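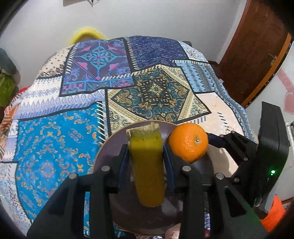

Ovulow Handgreifer-Set, Datenkarte und Kurzanleitung

Stand: 22.3.25
Version der Karte: 2
Sprache der Aufgabentexte: Deutsch
Anbieter des Sets: Ovulow
Aufbereitung der Daten: Brikano

Überblick

Das Ovulow Handgreifer-Set besteht aus zwei handgeführten Parallelgreifern mit Kamera, einer Ladeschale, einem Satz Ersatzpolster und der Aufnahmesoftware. Eine Person führt beide Greifer und erledigt damit gewöhnliche Handgriffe in einer Wohnung. Aufgezeichnet werden die Kamerabilder, die Öffnungsweite der Finger und die Lage der Greifer im Raum. Ein Roboterarm wird für die Aufnahme nicht gebraucht.

Zum Set gehört der Beispieldatensatz "Obst und Teller". Er liegt im Ordner daten/ und ist so aufgebaut wie eigene Aufnahmen, die mit dem Set entstehen. Wer den Kauf oder die Miete noch prüft, kann mit dem Beispieldatensatz die komplette Auswertung durchspielen, bevor Hardware im Haus ist.

Inhalt des Beispieldatensatzes

Anzahl Episoden: 300
Davon mit vollständiger Lage beider Greifer: 188
Greifer je Episode: 2
Umgebung: private Wohnräume, Möbel und Textilien wie vorgefunden
Gegenstände: Obst, Teller, verpackte und unverpackte Lebensmittel
Aufgabentexte: ein Satz je Episode, nachträglich eingetragen

In den übrigen Episoden fehlt die Lage eines Greifers für einen Teil der Zeit. Die Bilder und die Öffnungsweite sind auch dort durchgehend vorhanden. Im Index ist das Feld lage_ok für diese Episoden auf 0 gesetzt. Wer nur Bilddaten braucht, kann das Feld ignorieren.

Ordnerstruktur

daten/ enthält je Episode einen Unterordner mit fortlaufender Nummer
daten/index.csv enthält Nummer, Aufgabentext, Dauer und lage_ok
kalibrierung/ enthält die Werte für den linken und den rechten Greifer
werkzeuge/ enthält Skripte zum Prüfen, Schneiden und Umwandeln
lizenz.txt enthält die Nutzungsbedingungen

In jedem Episodenordner liegen die beiden Videodateien links.mp4 und rechts.mp4, die Messwerte in messung.csv und eine kurze Datei notiz.txt. Die Notiz kann leer sein. Die Zeitstempel in messung.csv beziehen sich auf den Start der linken Kamera. Der Versatz zur rechten steht in der ersten Zeile.

Aufbau eines Aufnahmeplatzes

Ein eigener Tisch ist nicht nötig. Der Datensatz soll Flächen enthalten, wie sie in Wohnungen vorkommen, also auch weiche, gemusterte und unebene. Auf einer Steppdecke liegt ein Teller selten ganz gerade, und rundes Obst rollt leicht in eine Falte. Für das Training ist das erwünscht. Wer ausschließlich auf glatten Tischplatten arbeitet, erhält nach unserer Erfahrung Modelle, die auf Stoff deutlich schlechter ablegen.

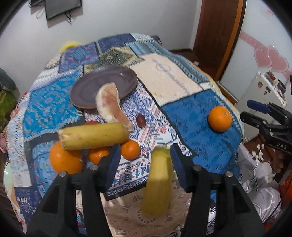
Die Gegenstände werden vor jeder Episode neu verteilt. Eine feste Anordnung ist nicht vorgesehen. Es genügt, wenn die Zielgegenstände mit ausgestrecktem Arm erreichbar sind und keiner davon vollständig verdeckt ist. Andere Dinge im Raum können stehen bleiben. Personen und Dokumente mit lesbaren Namen dürfen nicht im Bild sein.

Zur Beleuchtung: Deckenlicht oder Tageslicht reicht aus. Bei sehr dunklen Räumen steigt der Anteil der Episoden mit lage_ok = 0.

Ablauf einer Aufnahme

1. Beide Greifer einschalten und warten, bis die Software sie als bereit meldet.

2. Finger beider Greifer einmal ganz öffnen und ganz schließen. Damit wird der Nullpunkt der Öffnungsweite gesetzt.

3. Aufnahme starten und die Greifer 10 Sekunden lang langsam durch den Raum bewegen. Dieser Teil wird später automatisch abgeschnitten.

4. Aufgabe ausführen. Weiches Obst nur so fest fassen, dass es nicht aus den Fingern rutscht. Bei länglichen Gegenständen mittig greifen und die Polster beidseitig anlegen. Beide Greifer dürfen gleichzeitig etwas halten.
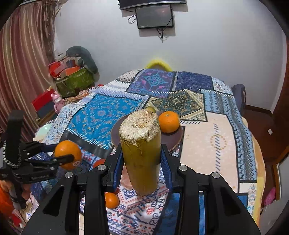 5. Gegenstände ablegen, Finger öffnen und beide Greifer zurückziehen, bis sie nichts mehr berühren.

6. Aufnahme beenden und den Aufgabentext eintragen. Kurze Sätze im Präsens verwenden, zum Beispiel "Lege die Orange auf den Teller".

Misslungene Versuche nicht löschen. Sie werden im Index mit dem Wort abbruch in der Textspalte gekennzeichnet und können beim Umwandeln ausgeschlossen werden.

Pflege

Die Fingerpolster mit einem feuchten Tuch abwischen, wenn mit Lebensmitteln gearbeitet wurde. Keine Lösungsmittel verwenden. Fruchtsaft in den Gelenken führt nach einiger Zeit zu Schwergang, der sich in der Öffnungsweite als kleiner Sprung zeigt. Schrauben monatlich nachziehen. Ersatzpolster gibt es paarweise.

Umwandeln und Prüfen

Das Skript werkzeuge/pruefen.py meldet fehlende Dateien, Lücken in den Zeitstempeln und leere Aufgabentexte. Es verändert nichts. Mit werkzeuge/umwandeln.py entsteht daraus das Format für Sillier, die Trainingsumgebung von Brikano. Andere Formate werden zurzeit nicht mitgeliefert, die CSV-Dateien lassen sich aber ohne Weiteres selbst einlesen.

Bekannte Einschränkungen

Die Greifkraft wird nicht gemessen. Aus der Öffnungsweite lässt sich nur grob ableiten, wie stark ein Polster eingedrückt ist.

Sehr nah gehaltene Gegenstände werden im Bild unscharf. Das betrifft vor allem Teile, die weit über die Fingerspitzen hinausragen.

Aufgabentexte nennen Obstsorten nicht immer einheitlich. Mandarine und Orange werden teils gleichgesetzt. Eine Bereinigung ist für Dezember geplant.

Miete und Kauf

Das Set kann gekauft oder monatsweise gemietet werden. Die Abwicklung läuft über Softić, ebenso Reparatur und Austausch. In der Miete sind Ersatzpolster und die Prüfung der Kalibrierung bei Rückgabe enthalten. Der Beispieldatensatz darf in beiden Fällen auch nach Ende der Laufzeit weiter verwendet werden, die Weitergabe an Dritte ist ausgeschlossen.

Änderungen

Version 2: Feld lage_ok ergänzt, Abschnitt Pflege neu, Zeitversatz in messung.csv dokumentiert
Version 1: erste Fassung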